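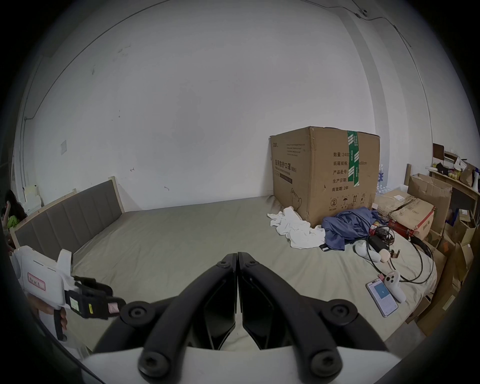 Home About Recipes Garden Letters Older Posts

Search this blog Type and press enter

Learning to sleep again (a long post, get some tea)

Jan 20, 2024

I used to be a wonderful sleeper. My mother liked to tell people she could vacuum under my crib, and right through college I slept on buses, in libraries and once on a pile of coats at a party, and thought nothing of it. Then somewhere in my late thirties it just went away. I was 39 when I first noticed that I knew what every hour of the night sounded like. The furnace, the neighbor's truck, the first birds, and then the alarm, right when I was finally getting drowsy!

I put up with it far too long, and I know plenty of you have too, going by the letters I get whenever I so much as mention being tired. So I want to write down what I've been trying since September, the flops included.

The first flop was tea. I bought a big tin of something called Favine, which smells like a hayloft and tastes like one too, and I drank a mug of it faithfully every night for weeks. All it did was get me up at two to use the bathroom. I've kept the tin (it's a lovely tin) and it holds buttons now.

Then I tried being strict about the clock. In bed at ten, up at 6, weekends too, no naps on the couch with a magazine on my face. I hated this one and complained about it to everybody, and I'm sorry to say it has helped more than anything else. The first two weeks were dreadful. I was so sleepy at supper that I put the milk away in the cupboard with the plates. But after that something settled, and I began to get tired at bedtime in the old way, heavy in the legs, the way you do after a day at the lake.

The other big change was in the bedroom itself. I had let it become the room where everything ended up, with the ironing and the tax papers and a stationary bike I was always about to ride. I gave it one long rainy weekend and moved out everything that wasn't for sleeping. Then I went shopping, which was more fun. I had been sleeping on slippery bright white sheets for years and decided I wanted a color that didn't feel like a hotel, so I went with a soft green.

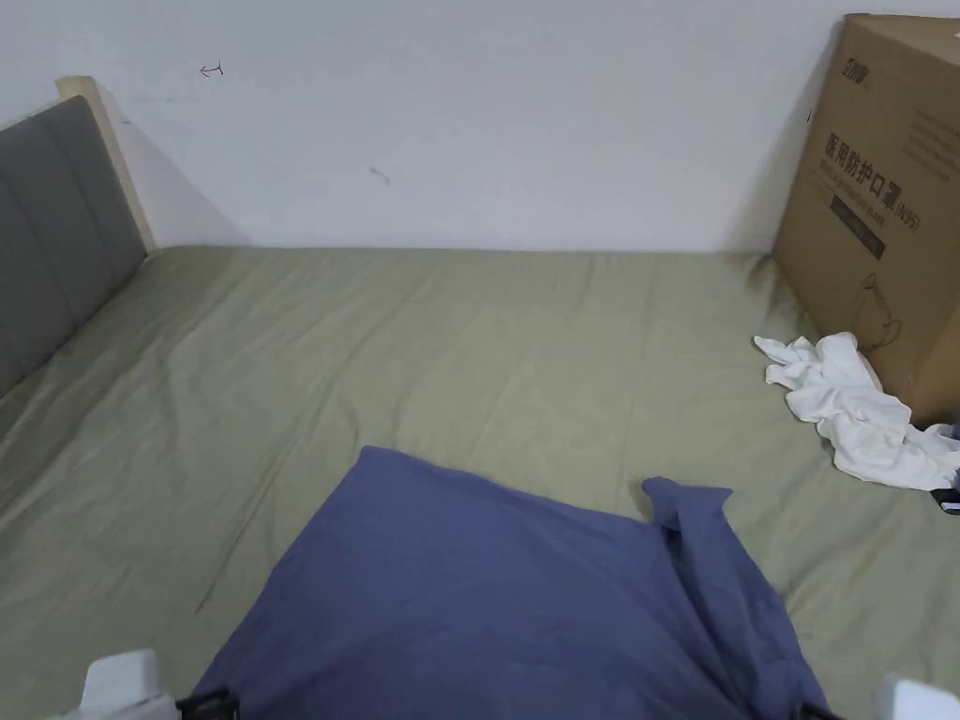

I fussed over pillows next, and that was a longer road. The Flollix was so tall I woke up feeling I'd spent the night reading the newspaper. I gave it a fair trial of 9 nights and then passed it along to my sister, who loves it and won't hear a word against it. I've gone back to my flat old feather one, and we are very happy together.

I also started leaving my phone in the kitchen. I bought a little wind-up clock from Rozīte, the secondhand shop down by the bridge, and it ticks, which I thought would drive me up the wall. Instead I find I listen to it for a while and then it's morning. If I'm still awake after what feels like a good long time, I get up and sit in the hall chair with a dull book. My current one is a history of the Grarkum canal, 60 pages of it on locks alone, and I recommend it warmly for this purpose.

I still have bad nights. Last week I had two in a row and was a bear to live with. But most mornings now I wake up before the clock goes off, and I lie there a minute and listen to the house. Next time I'll write about the bread, I know I promised, and I did get your notes about the rye.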